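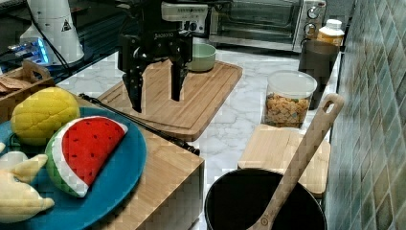
Friday, May 26, 2023

Workshop notebook, Letadham villas. Wet, so no outside painting. Spent the day on the pool pump at Wostness and the shutters for the upper house, then went through the list for the changeover.

Pool pump, Wostness

Pump was tripping again when I got there. Reset it, ran for 14 minutes, tripped. Opened the basket, which had pine needles packed down one side and the usual grit at the bottom. Cleaned it, reset, ran for 17 minutes, tripped again. So the basket is not the whole story.

Took the cover off the motor end. The fan turns by hand but there is a tight spot once per turn. No burnt smell. Capacitor looks fine from outside, no bulge, but I don't trust looks and the meter in the van has a flat battery. New battery on the shopping list. If the capacitor reads low I'll change that first, it is the cheap part. If it reads right then it is the front bearing and the pump comes out.

Checked the lid seal while I was there. It has a flat spot where somebody left it off the groove and did the lid up anyway. Turned it over and greased it. It seals for now. Need two new ones, one to fit and one for the drawer.

Pool itself is fine. Water clear, level a little high from the rain. Put the floating cover back on and left the breaker off with tape over it. Please leave the tape alone until the pump has been looked at. Guests are not due in that house before next weekend.

Shutters, upper house

Took down the pair from the back bedroom and brought them to the bench. The left one has been dragging on the sill since April. I had it down as a dropped hinge but the hinge is good. The bottom rail has opened up at the joint, a gap I could get a putty knife into, and the whole leaf has gone out of square.

Knocked the joint apart, which took hardly any knocking. Old glue came off in flakes. Cleaned both faces with a chisel, then 120 grit on the flat parts only. Glued and clamped it at 11:30, checked the diagonals, had to shift one clamp to pull it in. Diagonals now match. Leave in the clamps overnight.

The right one is sound. Sanded the bottom edge back to bare wood and put primer on the end grain, two coats, because the end grain is where they all go. I should have done this on every shutter when they were down last time. Going forward, any shutter that comes down for any reason gets its end grain primed before it goes back up.

Paint: the blue we have left is Hultano exterior, half a can, skin on top but good under it. Strained it through an old stocking into a clean jar. Enough for this pair, not enough for the front ones. The color code was on the lid and the lid is mostly rust now. What I can read ends in 17. I have painted a patch on a scrap of wood and will take it to the shop to match. Keep the scrap on the shelf over the bench.

While the shutters are off, that bedroom gets the sun from early morning. I hung the spare curtain. It is too long and I have pinned it up.

Gate latch, lower drive

Went to look because of the note in the guest book about the gate blowing open. The post has moved, leaning out toward the road by the width of a thumb at the top, so the latch only catches by its tip. Moved the keep across on its slots as far as it will go and it catches properly now. This is a patch. The post wants digging out and setting again when the ground dries, and I'd like the bigger post that is lying behind the shed to go in its place. Two people for that job.

Yau delivery

The linens came from Yau at noon. Three bundles short on hand towels, and the slip says they are to follow. Everything else matched the slip. I put it all in the dry store and not in the laundry room, where the wall is still damp behind the machine. Bath mats are the thicker ones this time. They will take longer on the line, so whoever does the changeover should start them first.

They also sent the new hot plate for the studio. I have not unpacked it. The old one still works on one ring, and I'd like to check the socket before anything new is plugged into it. There was a brown mark on the face plate when I was last in there.

Wall behind the washing machine

Pulled the machine out to have another look. The damp patch is no bigger than the pencil line I drew round it in April, and the top of it is dry to the touch. Supply hoses are dry, both ends. The drain hose was pushed so far down the standpipe that it was close to sitting in water, so I pulled it back up and tied it. That may have been all it was. Drew a new line in a different color with today's date beside it. Look again after a few full loads.

The machine itself was not level, back left foot was hanging. Wound it down and locked the nut. Runs quieter on spin.

Garden and paths

Rain stopped at three. Walked the path from the parking to the upper house with the bucket and picked up what had come down, mostly small pine stuff and one proper branch, which I cut up for kindling. The fourth step is loose again. It was bedded on sand last time and the sand has washed out from the low side. I have it up and leaning on the wall, with a board across the gap. It needs a mortar bed. I can do it as soon as there are two dry days together. Until then send people round by the drive, and I'll put the sign out.

The irrigation timer for the lemon trees was still running its full program through all this rain. Turned it to off. Somebody turn it back on if we get a dry week and I forget, it is the gray box behind the water tank, dial to the middle.

One emitter near the end of the row has been chewed through. I have spares but they are the wrong size for that line -- they fit the old pipe by the terrace and nothing else. Put them in a bag and wrote the size on it so I don't try them a third time.

Door lock, studio

Key was stiff. Graphite in the lock, worked it in and out until it came clean. It turns well from outside. From inside it still catches just before the end, and if you lift the door by the handle it goes home, so it is the door that has swollen and the lock is all right. I will not plane it while everything is this wet. If I take it down to fit now there will be a gap all summer. Leave a note for guests to lift the handle.

Tool notes

The small block plane is chipped at one corner. Not worth grinding the whole edge back for, I'll work round it until it needs a proper sharpening.

Long clamp number two slips under load. Wrapped the bar with tape and it held for the shutter, but it wants a new pad.

The extension lead with the green plug is out of use. The outer sleeve has pulled away at the plug end and you can see the colors inside. Cut the plug off so it can't be used by mistake. I'll fit a new one when I have an hour.

To buy

Battery for the meter, the square kind
Pool lid seals, two
Emitters for the lemon line, take the chewed one along to match
Exterior blue, take the scrap
Mortar, one bag
Clamp pad
Plug for the extension lead
Putty, the small tub, ours has gone hard

To do, next dry day

Meter on the pump capacitor before anything else
Shutter out of the clamps, prime, then first coat if it stays dry
Step
Second coat on the side gate, inside face
Socket in the studio, breaker off first, then the hot plate
Ring Yau about the towels if they haven't come

Added later, 6:30. Went back to Wostness for the torch I left on the pump housing. Pool level is up a bit more from the runoff off the terrace. Opened the overflow and it is draining to the ditch as it should. The ditch has leaves in it at the bend. Cleared what I could reach with the rake, the rest needs boots.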